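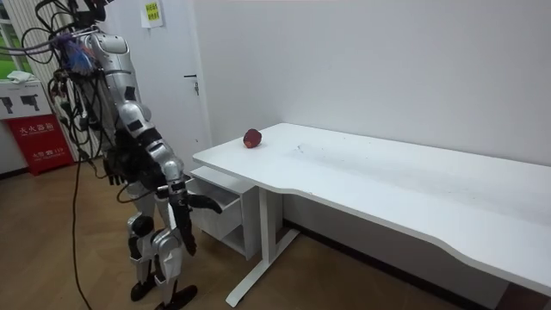 Do I need any choir experience to join the Brunton listening study?
None at all. We are looking for people who sing in the car, people who used to sing at school, and people who have been told to mouth the words.

Print this page | E-mail to a friend

Filed under: Get Involved > Calls for Participants

My name is Savita Rathore, and together with my colleague Esben Kragh I am looking for 28 adults to spend part of the fall learning old harvest songs with us and telling us how they go about remembering them. Some folks learn a tune first and hang the words on it later, and some do it the other way around — we would love to meet both kinds!

Starting in September, we'll gather once a week in the upstairs hall at 74 Purholm Street. Each session runs 2 hours, with a good long break in the middle for tea and talk (the talk is half the fun, to be truthful). You'll get a songbook to keep, and between sessions we ask you to jot down a few lines in a diary whenever a song pops into your head, wherever you happen to be.

You should be 18 or older and comfortable chatting in English. You don't have to read music. The hall has an elevator, and large-print songbooks are ready for anyone who would like one. If you can't make every session, please write to us anyway and we'll see what we can work out.

Everyone who finishes the series receives $752 toward their time and travel, paid in two parts. Your diary stays private to our small team, and you may drop out whenever you wish.

To apply, send Esben a short note with your name, a phone number, and a song you have known since you were little. Musyoka Urio will call you back, usually after 5 p.m.

E-mail this page | Print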